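Simulation scores need a second number

A success rate from a simulator is easy to produce and easy to misread. I have spent the spring reading manipulation papers, and most of them lead with one figure: the share of simulated trials the policy completed. I think that figure should never be printed alone.

Take the shelf task we ran at Vosteck in May. The policy was trained on 2,028 simulated episodes and tested on 225 new ones, with lighting, textures and starting poses changed each time. It completed 94 percent of them. That is a good result, and on its own it tells a buyer very little. The test episodes came from the same generator as the training episodes. They shared its friction values, its contact model and its idea of how a gripper closes.

Randomizing the look of a room is cheap. You can swap the floor tile, move a cabinet or recolor a table between one episode and the next, and a policy that survives all of that has learned to ignore backgrounds.
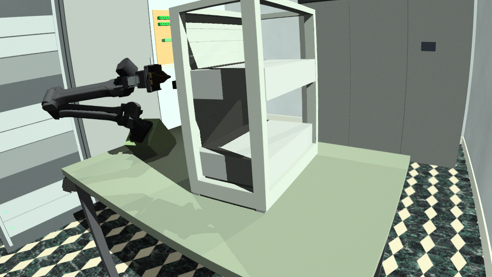

Kauko Lindqvist read a draft of this and wrote back that I was being unfair. His view is that visual changes are where most policies used to break, so a team that has dealt with them has earned the right to report it. He also pointed out that hardware trials are slow, and that a small lab can't run hundreds of them for every version of a model.

I accept the point about cost. I don't accept that it settles the matter. A lab that can't run 200 hardware trials can run fewer and say how many it ran. It can also change the physics in its test set and leave the physics in its training set alone – heavier parts, slicker surfaces, a joint that lags. That costs computer time and very little else, and it gives a second number to print beside the first. The gap between the two is the part I would read.

The Giller task set already keeps a separate group of physics settings for testing. Dakico's does not, and scores on the two are still listed side by side in the same tables. Reviewers should ask which kind of test they are looking at, and authors should answer in the abstract, where people will see it.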